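Brelari Two-Arm Kitchen Kit

For labs, test kitchens and patient people. Bench or mobile base.

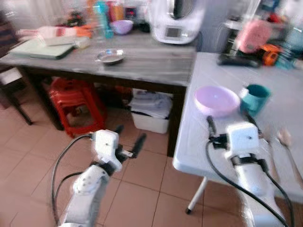
Quick version: two arms, two grippers, one controller, software to record and replay tasks. You teach it by driving it by hand. It picks up kitchen things and puts them somewhere else. Sometimes it does this well.

Price: $3,596 for the kit. Base not included. Table not included, we get asked.

CAN IT DO CHORES YET?

Some. Read this before you order, saves us both a return.

What it does fine, after training on your own kitchen stuff:
Mugs, from table to rack. Plastic bowls, same.
Moving a cutting board, if it overhangs the table edge a little.
Dropping cloths into a storage box. Dropping, not folding.

What it does on a good day:
Spoons. Flat metal on a flat white table is harder than it sounds, the fingers skate over the top. Teach the grab from the handle end.
Stacking bowls of differnt sizes.
Clear plastic bottles. The vision has trouble with see-through stuff. A paper label helps a lot.

What it does not do:
Fold laundry. Wash anything. Cook.
Knives - please don't.
Wet work of any kind. Arms are not sealed. Splash damage isn't covered.

HOW MUCH TEACHING

Plan on 200 demos per task for something like mug-to-rack. Less if the table stays tidy, more if you have the usual pile of packages and bottles at the back. Clutter is the big one. Rohani Jugah on our test side keeps a messy table on purpose and tunes on that, and her settings ship as the default profile. Leave them on to start.

Moved the table? Changed the lamp? Re-run the calibration. Takes a few minutes.

IN THE BOX

2 arms with wrist housings
2 two-finger grippers, fitted
4 spare finger pads
Controller and power supply
Cable set with clips
Table clamps
Printed quick start (the long manual is a download)

Cables: leave slack at the wrist but clip the rest. A loop hanging down will find a chair leg sooner or later and then you have a fault and a bent connector. Spare cables are in the parts shop.

WORKS WITH

Flurner mobile base - yes, adapter plate sold seperately.
Ultden head camera - yes, plug in and go.
Hartono lift column - not yet. Planned for December, no promises on the exact week.
Other cameras - probably, if it's a standard USB one. We can't help much with setup.

FROM A CUSTOMER

"Bought it to clear the breakfast table. It clears the mugs. Takes longer than me by a mile but I can be doing something else. Spoons still a coin toss." - Reginald Pettigrew

SHIPPING AND RETURNS

Ships in one carton, heavy, get a second person for the stairs. Returns OK if the arms are clean and all the parts are in there. Flour in the joints counts as not clean.

Schools and labs, ask for a quote before ordering, there's a discount but the cart won't apply it by itself.

Page updated 23 Sep 2025. Old firmware notes moved to the downloads tab.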